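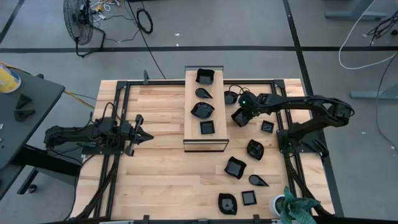 Small black dishes on a butcher-block top.

How I Oil a Butcher-Block Top (and Keep It Looking Good)

I put off oiling my kitchen counter for way too long. I'd wipe it down, notice the dull gray patch by the sink, and find something else to do. Then one Sunday I finally sat down and read up on it, and the whole job was so easy I felt a bit silly. So here's what I do now, start to finish.

What you need

Food-grade mineral oil (the drugstore kind is fine)
A block of beeswax, or a ready-made board cream
Sandpaper in 120 and 220 grit
A few old cotton T-shirts, cut up
White vinegar, dish soap, a plastic scraper

Skip olive oil and anything else from the pantry. My first apartment in Kerkcombe had a little maple cart, and I rubbed it with sunflower oil for months. It got sticky and smelled like an old french fry. I had to sand the whole thing back to bare wood.

Step 1: Clean it

Clear everything off, including the toaster. Scrape up any dried-on bits with the plastic scraper, going with the grain, then wash with warm soapy water and a well-wrung cloth. For onion or garlic smells I follow up with equal parts vinegar and water. Now leave it alone overnight! I know, it looks dry after 20 minutes. Wait anyway.

Step 2: Sand, if it needs it

Run your palm across the wood. If it feels smooth, skip ahead. If it's fuzzy or you've got stains, start with the 120, always along the strips, and finish with the 220. Don't dig at one dark spot or you'll end up with a dip that collects water (ask me about the corner next to my stove). Vacuum, then wipe with a barely damp rag and let it dry again.

Step 3: Oil

Stand the bottle in a bowl of hot tap water for a few minutes first. Pour a puddle in the middle and push it outward with a rag until everything has a wet shine. My counter is 90 inches long and the first coat drank around 200 ml. Do the edges, and do the end grain twice – it soaks up a ton. If you can reach the underside, give that a thin coat too.

Leave it for a few hours, wipe off whatever's still sitting on top, and go again. A new or freshly sanded top wants three or four coats. One that's been looked after will be happy with one.

Step 4: Wax

This is optional but I love it. My friend Archana Tomar got me into making my own: one part grated beeswax to four parts mineral oil, melted in a jar set in a pan of simmering water. The wax melts at about 145 degrees Fahrenheit, so keep the heat low. Rub it on thin, let it sit until it turns hazy, and buff like crazy.

Keeping it up

I re-oil every month in winter, when the heat's on, and then less often from June on. Flick a few drops of water on the wood. If they bead up, you're good. If they sink in and leave a dark mark, get the oil out.

Wipe up red wine and beet juice right away, and put a trivet under hot pans. For small stains, try coarse salt and half a lemon, rinse, dry, and dab a little oil on that patch.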